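4.2 Room tidy-up: gripper comparison

The tabletop trials in 4.1 favor the Nurkeck hand on every object class. We did not trust that much, as tabletop objects are placed by hand and mostly sit the way you want them to. So second test, on the floor, in a furnished room, with trash. Same arms, same head camera, same operator interface. Only the fingers and the controller gains change between conditions.

Conditions: (a) Nurkeck fingers, stock tips, position control; (b) Nurkeck fingers, Gunn compliant controller; (c) Vendarthorpe parallel jaw, position control. The fourth combination was dropped, the Vendarthorpe jaw reports no current and the Gunn controller needs it. Each condition got 100 pick attempts, plus one extra attempt in (b) that was logged before the session was meant to start and that we decided to keep, so 301 in all. Operators were Davina Forsyth and Halfdan Stougaard, swapping between conditions. Neither had used the Gunn controller before November.

Objects go on the carpet between the bed and the sofa. Bin with a black liner near the corner of the sofa. An attempt counts as a pick if the object leaves the carpet and stays in the fingers for 3 seconds. Drops over the bin are scored separately (see 4.3).

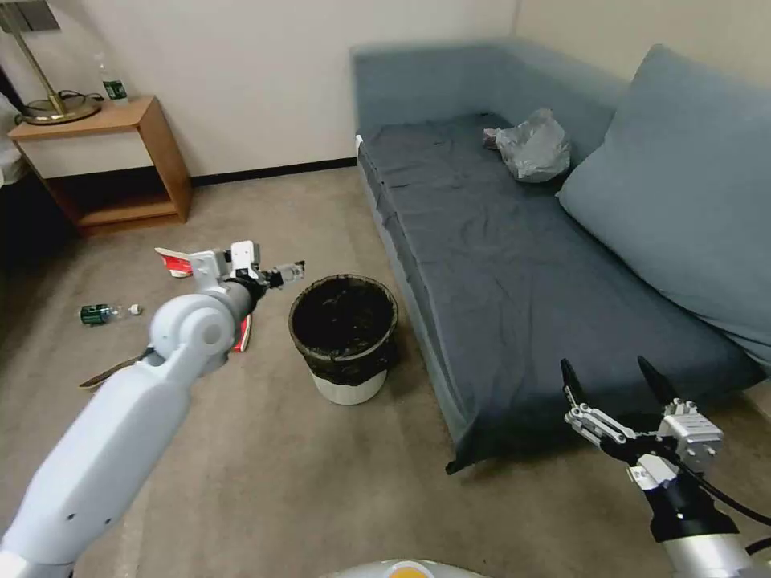
Figure 2. Head camera view, room tidy-up task. Left gripper holding a red-and-white paper item; bottle and flattened cardboard on the carpet, lined bin at right.

Paper and thin packaging were the easy part. All three conditions close on crumpled stuff without trouble, there is always a fold or a flap to get hold of. Aim hardly matters. Compliance buys nothing here and costs a little time on approach, the arm slows as soon as a tip brushes the carpet.

Bottles on their side: mixed. Pointed tips have to come in across the body, not along it. If the operator lines up with the long axis the tips meet on the cap and the bottle rolls off. Stougaard found this early and rotated the wrist every time, Forsyth did not, so there is an operator effect in the bottle numbers that we can't separate out with only 2 operators.

Cardboard was the hard class. Flat on carpet, edge nearly flush, nothing to pinch. Position control either stops short of the edge or presses into the pile and trips the torque limit. With (b) the tip can be pushed down until it touches, then slid under. This is where the compliant controller earns its place and it is the main result of this section. The parallel jaw was worst, its pads are to thick to get under anything. 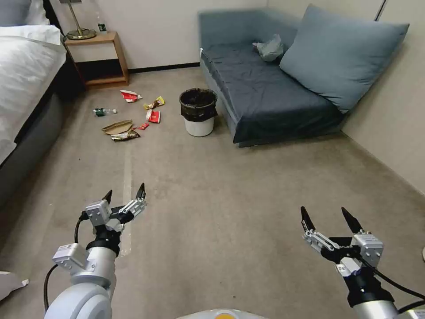
Head camera placement turned out to matter more than planned. With both arms low the fingertips stay in view but the wrist hides whatever is directly under it, and both operators backed the arm off to look again before commiting to a grasp. Lorna Cowie went through the logs and marked these as "look-away" motions. They are most common for cardboard, in every condition. A wrist camera would probaly cut them. We had one from Nostska on the bench but the mount fouled the cable loop on the right gripper, so it was left out.

Also the navy sheet on the sofa. It hangs down over the front, and trash pushed toward it tends to end up close to the hem. Picks made there were scored as normal. We considered excluding them, Catherine Aitken argued against, on the grounds that a real room has bedding in it. Kept in.

Tip wear was checked between conditions by Ľubica Sýkora, under a loupe. Slight rounding on the left pair after (b), none on the right. Not replaced.

Per-class pick rates for all three conditions are in the supplement, split by operator.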